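자율주행/로봇 SW 게시판 > 질문/토론
제목: 농로 주행 중 costmap이 풀을 벽으로 봄.. 파라미터로 될 일인가요
작성자: 논두렁주행
조회 800 | 댓글 17

제목 그대로입니다. 소형 야외 로봇이고 플래너는 Omus 쓰고 있어요. 실내에선 멀쩡함. 포장 농로 나가면 4미터 가다 서고 4미터 가다 서고 반복이에요.

증상 정리하면
- 길은 텅 비어 있는데 local costmap 오른쪽이 통째로 lethal로 참
- inflation까지 먹으면 남는 통로가 로봇 폭보다 좁아짐
- 플래너가 경로 없음 뱉고 recovery 들어감. 제자리 회전 하다가 풀 스치면 또 장애물 추가됨
- 장애물 지워지는 게 느림. 한번 찍히면 한참 남아요

inflation radius 줄이면 지나가긴 하는데 그럼 진짜 벽 있는 데서 너무 붙습니다. 한쪽은 콘크리트 벽이고 한쪽은 수풀이고 이런 길이 계속 나와서 하나로 못 맞추겠음

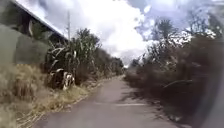 segmentation은 Westerberg 공개 체크포인트 그대로 올렸고 파인튜닝 안 했습니다. 클래스가 road / vegetation / structure / sky 네 개로 나오게 합쳐놨고요. 길 가운데는 잘 잡아요. 문제는 오른쪽인데 수풀 그림자가 포장면까지 내려와 있어서 어디까지가 길이고 어디부터가 덤불인지 경계가 뭉개집니다. 그림자 먹은 부분이 전부 vegetation으로 넘어가요. 왼쪽은 반대로 마른풀이 포장 위로 살짝 넘어와 있는데 거기는 또 road로 잡힐 때가 있고. 프레임마다 왔다갔다해서 costmap이 깜빡깜빡합니다. 길 중간에 희미하게 밝은 가로줄 비슷한 것도 있는데 이건 코드상으론 영향 없어야 하는데 모르겠네요

질문은 두 가지입니다
1. vegetation을 lethal 말고 중간 비용으로 내리는 게 맞는지
2. 깜빡임은 perception 단에서 잡아야 하는지 costmap 단에서 잡아야 하는지

급합니다 8월 안에 데모라서요 ㅠㅠ

댓글

[바퀴네개]
1번은 무조건 내리세요. 풀 = lethal이면 농로 못 다님. 저는 lethal 바로 밑까지는 안 올리고 중간쯤 줬어요. 대신 속도 제한 레이어 따로 두고 풀 근처면 느리게

[논두렁주행]
@바퀴네개 속도 제한은 비용값 보고 거는 건가요 아니면 클래스 보고?

[바퀴네개]
클래스요. 비용값으로 걸면 inflation이랑 섞여서 나중에 디버깅 지옥됨

[ksm_nav]
반대합니다. 풀 안에 뭐가 있는지 카메라로는 모르잖아요. 말뚝, 배수로 뚜껑, 돌 다 풀 속에 있음. 중간 비용 주면 플래너는 길 막힐 때 반드시 그쪽으로 갑니다. 비용이 유한하니까요. 저는 vegetation은 무조건 못 들어가게 두고 대신 경계를 정확하게 잡는 쪽으로 갔습니다

[바퀴네개]
@ksm_nav 그 경계가 안 잡힌다는 게 질문인데요...

[ksm_nav]
그러니까 그걸 먼저 고치라는 얘기에요. 비용 내리는 건 증상만 가리는 거고

[납땜하다손뎀]
두분 다 맞는 말인데 센서 구성부터 물어봐야 되는 거 아닌가. depth 있어요? 라이다?

[논두렁주행]
아 그걸 안 썼네요 죄송. 전방 RGB 하나, 스테레오 depth 하나. 라이다 없습니다. depth는 해 쨍할 때 포장면에서 구멍 많이 나고 수풀 쪽은 오히려 점이 잘 나와요. 잎이 텍스처가 많아서 그런듯

[납땜하다손뎀]
그럼 그림자 문제는 depth로 반쯤 해결됨. 그림자 진 포장면은 높이가 지면이고 덤불은 높이가 있으니까. 지면 평면 맞추고 그 위로 튀어나온 것만 vegetation으로 인정. segmentation 단독으로 lethal 찍지 못하게 하세요. 둘 다 동의해야 찍는 걸로

[ksm_nav]
그림자 진 데서 스테레오가 되긴 하나요. 어두우면 매칭 깨지는데

[납땜하다손뎀]
완전 암부 아니면 됨. 노출만 하늘에 안 끌려가게 하면. 구름 밝은 날 auto exposure 전체 평균으로 두면 밑이 다 죽어요. 측광 영역을 아래쪽으로 내려보세요 이거 하나로 꽤 달라짐

[논두렁주행]
헐 노출은 생각 못했네요. 측광 전체 평균 맞습니다. 하늘 구름 부분이 거의 하얗게 뜨면서 덤불은 시커멓게 나와요. 바꿔볼게요

[Bronwyn Cosgrove]
번역기로 씁니다. 어색해도 이해해 주세요.
저는 Omus의 costmap 플러그인을 조금 고쳐서 쓰고 있습니다. 깜빡임은 costmap 단에서 처리하는 것을 추천합니다. 셀마다 클래스별 log-odds를 누적하고, 새 관측은 거리에 따라 가중치를 줄입니다. 먼 픽셀은 한 칸이 지면에서 아주 넓기 때문에 믿으면 안 됩니다. 저의 경우 관측 7회 이상 일치할 때만 클래스를 바꿉니다. 반응이 느려지므로 움직이는 물체는 별도 레이어가 필요합니다.

[바퀴네개]
오 이거 좋네요. 근데 odom 튀면 누적이 번지지 않나요

[Bronwyn Cosgrove]
네, 번집니다. 그래서 오래된 셀은 시간에 따라 감쇠합니다. 저는 300 ms 주기로 감쇠를 실행합니다. odom이 나쁘면 더 빠르게 하십시오.

[논두렁주행]
일단 중간보고요. 측광 아래로 내리고 + depth 동의 조건 넣고 + log-odds 누적 급하게 짜서 넣어봤습니다. 오른쪽 그림자 구간은 이제 거의 안 섬. 감쇠는 아직 대충이에요

근데 새로운 문제. 풀이 길로 넘어온 데서 이상해졌어요

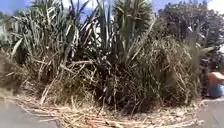
사진: 논두렁주행 (직접 촬영, 퍼가실 때 출처 표기 부탁)

depth 동의 조건 때문에 이제 바닥에 깔린 낙엽은 높이가 낮아서 통과 판정이 납니다. 납작한 건 원하는 동작이긴 한데, 키 큰 풀 밑둥 쪽은 마른 잎이 엉켜서 경사지듯 올라가잖아요. 높이 임계값 근처에서 등고선이 들쭉날쭉함. 플래너가 그 밑단을 파고드는 경로를 뽑아요. 임계값 낮추면 바닥 낙엽까지 다 막히고 높이면 밑둥을 밟으러 가고

그리고 이쪽이 더 무서운데 오른쪽 끝에 주황빛 윗옷 입은 사람이 몸 숙이고 있는 것처럼 보이죠. 이 프레임 person으로 안 나왔습니다. 제 네 클래스 합칠 때 person을 structure 말고 "기타"로 보내놨고 기타는 비용 0이었음. 제 실수 맞아요 근데 식은땀 났습니다

[ksm_nav]
그거 봐요. 제가 말한 게 그겁니다. 모르는 건 lethal이 기본값이어야지 기타를 0으로 두면 어떡해요. 맵핑 테이블부터 뒤집으세요. 통과 가능한 것만 명시적으로 열고 나머지 전부 막고. 비용 튜닝 그 다음

[납땜하다손뎀]
기타=0은 좀 쎄네 ㄷㄷ 근데 체크포인트가 원래 person 클래스 있는 거면 합치기 전 로짓은 어땠어요? 그게 제일 궁금

[논두렁주행]
방금 뽑아봤는데 person 로짓이 살짝 올라오긴 합니다. 화면 끝에 일부만 걸린 데다 흐려서 그런지 vegetation한테 짐. 얼굴도 손도 안 보이니까요

[납땜하다손뎀]
argmax 쓰지 말고 person은 따로 낮은 임계값 거세요. 오탐 나도 서면 그만임. 그리고 화면 가장자리에 걸린 건 어느 모델이나 약해요. 학습 크롭 때문인지 몰라도 제 경험상 다 그랬음

[바퀴네개]
person 전용 검출기 따로 돌리는 게 낫지 않음? seg 하나에 다 맡기는 거 불안한데

[논두렁주행]
보드가 못버텨요.. seg만으로 벌써 꽉 참

[바퀴네개]
입력 해상도 줄이고 두 개 돌리는 거 추천. 800 폭으로 넣고 있으면 과합니다 costmap 셀 크기 생각하면

[ksm_nav]
해상도 줄이면 먼데 사람부터 사라집니다. 반대. 차라리 주기를 나눠요. seg 한 번 검출 한 번 번갈아

[바퀴네개]
번갈아 하면 지연 늘죠. 이 로봇 속도면 괜찮을 수도 있긴 한데

[ksm_nav]
속도를 낮추면 되죠. 데모에서 빨리 가는 게 중요한 게 아니잖아요

[Bronwyn Cosgrove]
밑둥 문제에 대해서. 높이 임계값 하나만 쓰지 말고 기울기를 같이 보십시오. 바닥 낙엽은 높이가 낮고 기울기도 낮습니다. 밑둥은 높이가 낮아도 안쪽으로 갈수록 계속 올라갑니다. 셀 주변 높이를 보고 vegetation 방향으로 단조 증가하면 막습니다. Jirkmont 저장소에 비슷한 필터가 있습니다. 코드는 깨끗하지 않습니다.

[논두렁주행]
Jirkmont 그거 빌드가 안되던데 혹시 브랜치 뭐 쓰시나요. main은 헤더 하나가 없다고 죽어요

[Bronwyn Cosgrove]
main 맞습니다. grid 관련 서브모듈을 수동으로 받아야 합니다. 문서에 없습니다.

[논두렁주행]
됐다 빌드 됩니다 감사합니다!!

[모래주머니]
지나가다 한마디. Sarnlow에서 나온 traversability 패키지는 안 써보셨나요. 학습 기반이라 풀 낙엽 이런거 알아서 해준다던데

[바퀴네개]
써봤는데 우리나라 농로 풀은 잘 안맞았어요. 키 큰 풀 잎이 길 쪽으로 늘어진 거 다 막음. 재학습하면 모르겠는데 데이터 모을 시간이면 위에 방법이 빠름

[모래주머니]
그건 늘어진 잎이라 막는 게 맞는 거 아닌가요? 카메라에 걸리잖아요

[바퀴네개]
로봇 높이보다 위에 늘어진 건 막을 필요 없죠. 3D로 안 보고 위에서 눌러버리니까 문제

[납땜하다손뎀]
이건 로봇마다 다름. 마스트 달린 거면 잎도 싫음 렌즈 긁혀요

[논두렁주행]
저도 카메라가 위에 있어서 늘어진 잎은 싫습니다 ㅋㅋ 높이 상한을 카메라 높이 + 여유로 잡을게요

현재 상태 적어둡니다. 혹시 비슷한거 하시는 분 참고
- 측광 영역 하단으로
- 클래스 테이블 뒤집음. road랑 납작한 낙엽만 열고 나머지 lethal. 기타도 lethal
- vegetation은 ksm_nav님 말대로 못 들어가게. 중간 비용안은 일단 보류 (바퀴네개님 죄송)
- seg + depth 둘 다 동의해야 찍힘. 단 person이랑 기타는 예외, seg 혼자서도 찍음
- log-odds 누적, 7회. 감쇠는 더 봐야됨
- 기울기 필터 붙이는 중
- person 별도 임계값. 오탐 지금은 좀 많아요 마른잎 갈색 뭉친 데서 가끔 뜸

[바퀴네개]
죄송할 거 없고 ㅋㅋ 근데 좁은 데서 꼭 막힐 거임. 그때 다시 중간 비용 얘기 합시다

[ksm_nav]
막히면 서는 게 맞습니다

[바퀴네개]
서면 누가 가서 빼는데요

[ksm_nav]
사람이 빼야죠

[납땜하다손뎀]
오탐 많은 건 시간축으로 한 번 더 거르세요. 대신 정지는 바로 하고 재출발만 늦게. 정지까지 늦추면 안됨

[논두렁주행]
오 재출발만 늦게. 오늘 밤에 넣고 내일 다시 나가봅니다. 로그 필요하신 분 쪽지 주세요 bag 용량이 커서 여기 못올림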